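Is the Ovgate tower climb worth it with two days in town?

Posted in Sights and Day Trips, July 2026
2,822 views
3 shares

mudlark_pete
We've got two days in Drevine in November and every list I read says the Ovgate is "unmissable". I've been told that about a lot of gate towers and most were a staircase, a gift shop and a view of a car park. The tourist board page says the tower is original and that the city's founder is buried under the arch. Is either bit true? And do you need the full ticket to see anything, or can you just walk through? My other half has a bad knee, so I'd like to know about the stairs before we pay.

Saltmarsh
You HAVE to do it, best thing in Drevine, we loved it!! Go early. There's a lovely bakery on the square as well.

kettleandmap
The answer above doesn't touch on the stairs, so I'll start there. It's 404 steps if you go right up to the bell stage, with no lift, and the last stretch is narrow enough that you wait for people coming down. With a bad knee I'd leave it. You can stop at the first gallery, which is about 50 steps up, but they charge you the same.

As for "original", I'd want to know what they mean by it. The lower walls look old and the guide will tell you so. The upper half was rebuilt after a fire, and there's a plaque on the north side saying as much, in small letters, behind the ticket hut. The founder's grave I don't believe at all. I asked two guides on the same afternoon and got two different founders.

Walking through the arch is free at any hour. You get the carved ceiling and the iron gates that way, and for my money those are the best part. The museum room on the first floor is mostly copies. It closes for 30 minutes at lunch, whatever the sign says.

Pullard_bound
Mostly agree with kettleandmap, though I think the view is better than they make out if the day is clear. In November that's a big if. We went up in fog and saw the top of a bus.

If it's a toss-up I'd put the money towards the boat to Pullard. The Forsyth pass covers both, supposedly, but check the small print. Ours left out the tower on the second day and the man at the desk wouldn't budge. I've not seen a pass yet that saved us what it said on the leaflet.

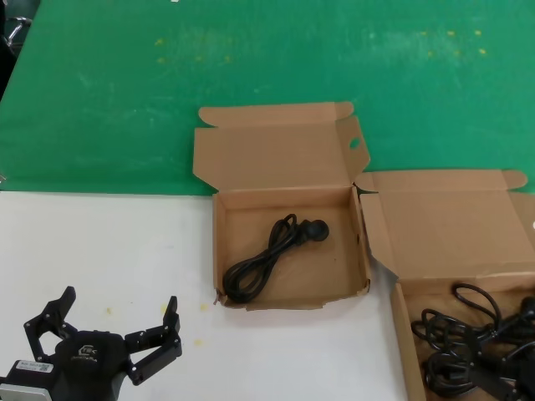

One more thing on the knee. The square slopes more than the map suggests and the cobbles are rough by the arch, so come in from the river side, where the pavement is flat right up to the gate.

4 comments
Contact us | Copyright | Back to top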